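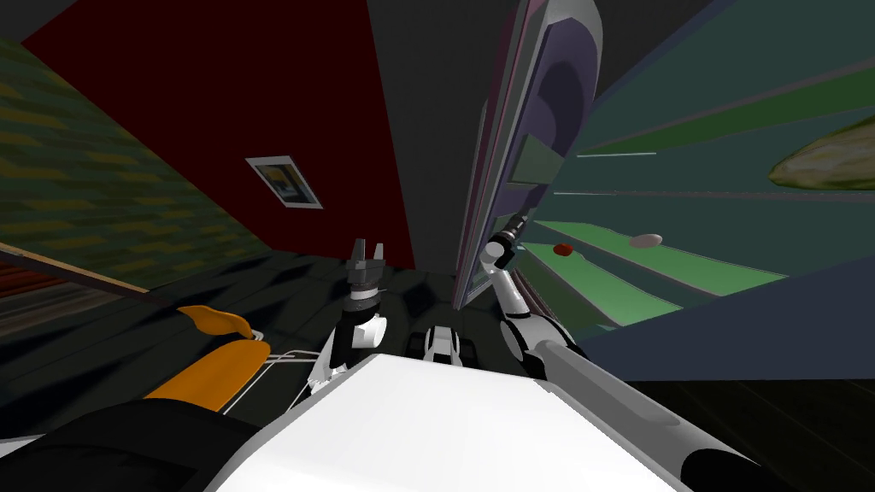

Remedios Nieto remembers that her first words were that the door had won. She had left the test running during lunch, and when she came back the log showed the same fault on every line: the right arm of the robot would not let go of the refrigerator handle. "The task was finished, the door was open, the program said release," she tells me. "And the gripper stayed closed. The base then tried to drive backwards, with the arm still holding."

All of this took place in simulation, in the kitchen tests that the Norkcombe group runs before any program is allowed on the real machine. I asked if this made it less serious. She does not think so. "In the simulator you lose an afternoon. With the real one you pull a refrigerator over, and perhaps there is a person beside it."

The fault appeared in November, after a change in the software that watches the force in the wrist. The older version, called Marín after the street where it was written, stopped the base when the pull became too strong. The new one, Covis, was made to be more patient, as the robot had been giving up too early on heavy doors. Yuxi Kong wrote most of it and speaks of it without hiding anything. "I raised the limit to 400 newtons for one experiment," he says. "I forgot to put it back. It is a very simple mistake, and I looked for a complicated one during two weeks."

The limit explained why the base did not stop. It did not explain the gripper. For this they had to repeat the same door many times, with small differences in the angle of the body. In one series of 100 runs the hand stayed closed in 31 of them, always when the robot was leaning. Kong found that the release command was waiting for a signal that the arm was at rest, and a leaning robot corrects its balance all the time, so the arm was never at rest for long enough.

"It was waiting politely," says Nieto. "It would have waited until the evening."

The repair has two parts. The hand now opens after a fixed time, at rest or not, and the base cannot move while a finger is in contact with a handle. The second rule was asked for by Carmela Aguirre, who signs the safety papers, and it has made the robot slower. Kong was against it at first. He says he is still a little against it, but he has stopped arguing.

I wanted to know when the real robot will open a real door again. Nieto answered that the simulated kitchen must first give 2088 clean openings, a number she inherited from an older plan and has not dared to change. On the day of my visit the count had gone back to zero in the morning, for a reason that had to do with a drawer.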